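Small Business Finance, Unit 4: Cash Flow and Working Capital
Instructor: Athina Manolakis

Profit and cash are different figures. A business can show a profit for the quarter and still be unable to pay its suppliers on the 15th. In this unit we look at timing — when money comes in and when it goes out.

Key terms
Receivables: money customers owe you.
Payables: money you owe others.
Working capital: current assets minus current liabilities.

Class case: Lotley
Birdie Strickland runs Lotley, a small shop that sells to the public and to two local hotels. The hotels pay 60 days after invoice. Her main supplier, Brusteson, wants payment in 30. In September she invoiced the hotels $1,838 and owed Brusteson $1,401. On paper she is ahead by $437. In the bank she is short for a month. 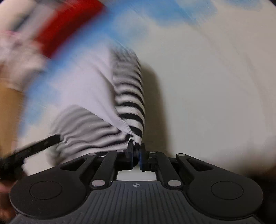 There are a few ways to close a gap like this. She could ask the hotels for a deposit, ask Brusteson for longer terms, or use a line of credit and count the interest as a cost of the sale. Most owners try the supplier first. Check the contract before you call.

Before next class
Read the chapter on forecasting, pages 88 to 102. Build a 13-week cash forecast for Lotley using the sheet handed out in class. Put opening cash in the first row and leave depreciation out — it is not a cash item.

Prodromos Rallis has the spare copies of the sheet.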